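Wrote this fast, between 2 prints, so excuse the mess.

# Stop building the robot. Build the table.

Every month or so someone new walks into our shop on Adamczyk Street with a robot arm plan. Always the arm. Which motors, which gearbox, how much payload. Never once the table. And I get it, I was the same. Spent a winter on a homemade arm I called Prindano, six joints, belts everywhere, and it could wave at you nicely. That was the whole act. Waving.

My opinion, and Mei-kuen Lam will fight me on it at the next open evening: for a home or shared shop build, the arm is the least interesting part. Buy one used, borrow one, build a bad one, doesn't matter. The work is in the last foot or so. Fingers, brackets, cables, lighting, what the object sits on. That's where your evenings go, so plan for it.

Example. My first gripper at home, the Puseo. Printed fingers, one cheap servo. Took me 15 tries to get a finger shape that would hold a mug by the body. The arm behind it never changed in that time. Not one bolt. What changed was finger width, the rubber on the pads, then the height of the shelf, then a lamp I moved to the other side. The lamp helped more than the new servo did. Still annoyed about that, I'd paid for the servo.

People hate hearing this becuase table work doesn't look like robotics. Looks like housekeeping. Ironing a cloth. Taping a cable. Picking a tray. Nobody posts a video of themselves picking a tray. But ask anyone with a machine that runs all afternoon without babysitting and they'll talk your ear off about trays.

Mei-kuen's side, to be fair to her. She says a sloppy arm teaches you sloppy habits, that you end up fixing in the fingers what you should have fixed in the joints. She has a point. With Prindano I was padding the pads to make up for belt slack, and it was a dumb way to spend a month. Backlash is real. If your wrist wobbles, no bracket saves you. So okay – fix the wobble first. Then stop. Don't go back for nicer bearings, don't repaint it, don't start version two in November because the shop is quiet.

Also money. I put $283 into the last round of Prindano gears and got a smoother wave. The Paruvon kit, the little bracket-and-clamp set a few of us put together at the shop, costs about $100 in plastic and screws, and it did more for my success rate than any gear ever has. Not a sales pitch, we give the files away.

And objects! Pick one boring object and stay with it. Beginners want the robot to handle everything on day one, a fork, a sock, an egg. Then every failure has a different cause and you learn nothing. One object, every pose you can think of. Standing, lying down, half over an edge. When you're sick of looking at it, you're maybe halfway.

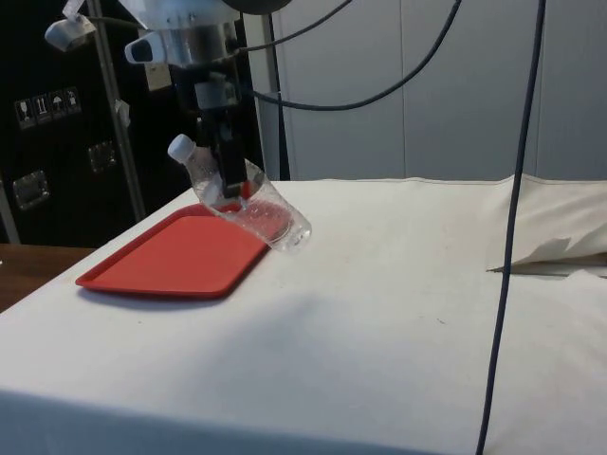
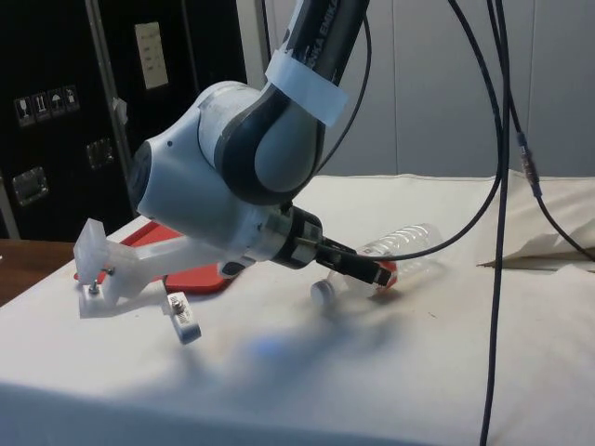 Bottles are my pick for that one boring object, and I'll defend it against the block-stacking crowd any day. A wooden block forgives you. Flat sides, doesn't squash, shows up fine to a camera. A clear bottle is rude. Clear plastic gives you highlights where you wanted edges, and a ribbed one is worse, and lying flat on a white cloth it's about as hard to see as a thing can be. Hold the same sort of bottle over a red tray and the color comes through the plastic, so a simple color threshold has more to argue with. Cheap lesson, one tray. And look at how a bottle goes at a slant once it's clamped by the middle, cap up, base down. Your code has to know that slant before it lets go, or the base lands first and over it goes. A block would never have made you think about it.

Cables, last thing, then I have to go pull a print off the bed. Hang them from above with slack and move the arm through its whole reach by hand before you power anything. Whole reach, corners too. I skipped the corners once and yanked a connector right out of its board. Two evenings gone, and the arm was fine the entire time, wich kind of makes my case.

Bring a tray next open evening. Any color but white.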